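About Brosteleo

Brosteleo looks after bed linen and spare rooms for small guest houses. Elżbieta Kaczmarczyk started it with one van and 19 sets of sheets, and Melur Kusuma now runs the bookings.

We change beds, fold cloths and leave rooms tidy – usually by early afternoon.
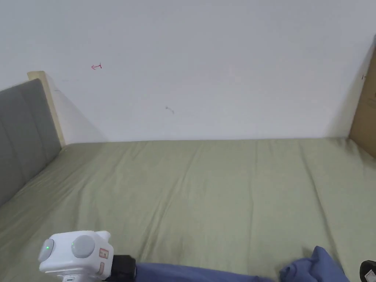
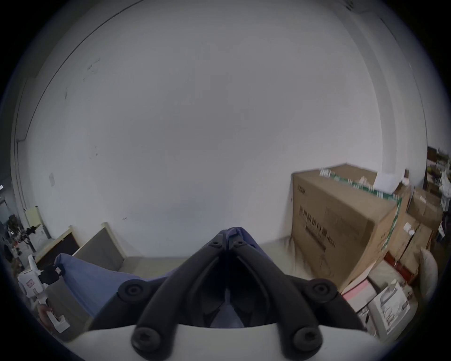
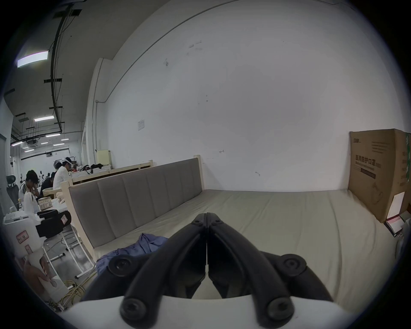 Our office is on the Folter estate, next to the laundry. We close for a fortnight in September, and new customers are taken on again from October. Ask for Melur.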